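February, late, kitchen table

Okay so I did it, I finally moved the blog. It took me three evenings and a whole pot of coffee I shouldn't have had at 9 pm, and my eyes feel like sandpaper, but the thing is up and it's on my own domain and I'm so happy with it I keep reloading it on my phone.

The old host sent one more email about the price going up and that was that. I've had the blog there for 12 years! I exported everything on the first night and got one enormous file, and when I imported it, 595 posts came through and every single category had turned into "Uncategorized." Travel, recipes, the Bragança trip, the whole series about my grandmother's letters, all in one heap. I said a few words I won't write down.

Messaged Josué Vieira, who moved his last year, and he told me there's a checkbox on the second import screen. A checkbox. I wiped it and ran it again and the categories came back, only now the comments were attached to the wrong posts. Hadi Abu Hammour's long sweet comment about bread was sitting under my rant about parking in Istville. I sort of want to leave it there.

Third try, everything landed where it should, apart from the dates on the oldest stuff. Those I'm fixing by hand, 15 a night until I get bored. Some of those early posts are painful to read. Why did I use so many ellipses? And I signed off every one with "ciao for now" for two entire years.

Went with the Cotden theme in the end. I'd nearly paid for Endurholm, it has that nice wide header, but the text was tiny and gray and my mother would have called me to complain. Cotden is plain, the menu works on a phone, and it was free. Changed the link color to a dark green, then a darker green, then back.

Still to do: redirect the old address, write a new About page (the current one says I'm learning the ukulele, I am not), and find out why the search box brings up the recipe for lentil soup no matter what I type. 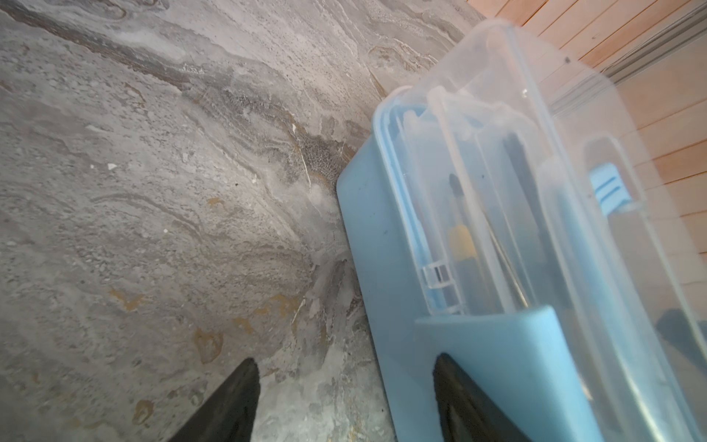
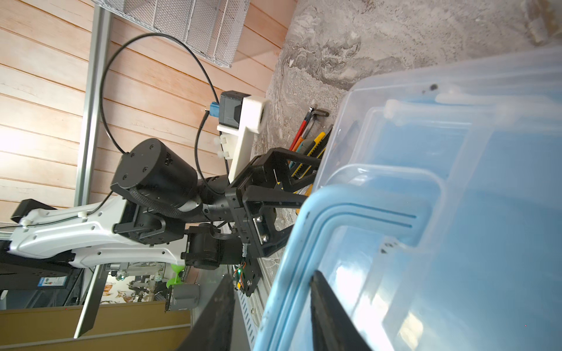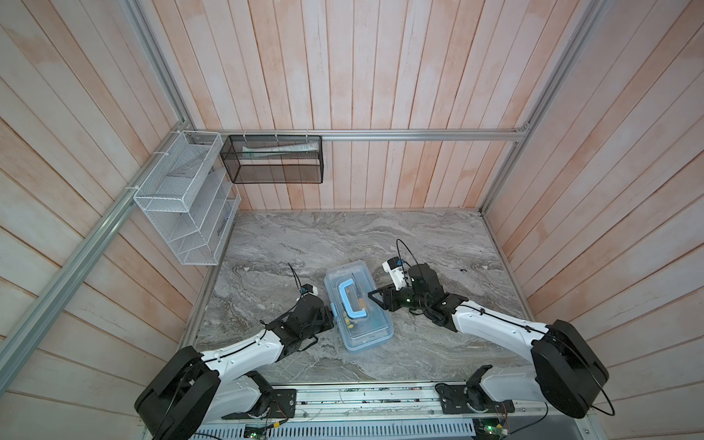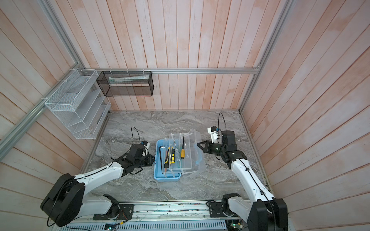 Robot arms and a marbled gray tabletop

Going to sleep. If the soup thing isn't fixed by tomorrow I'm just making soup.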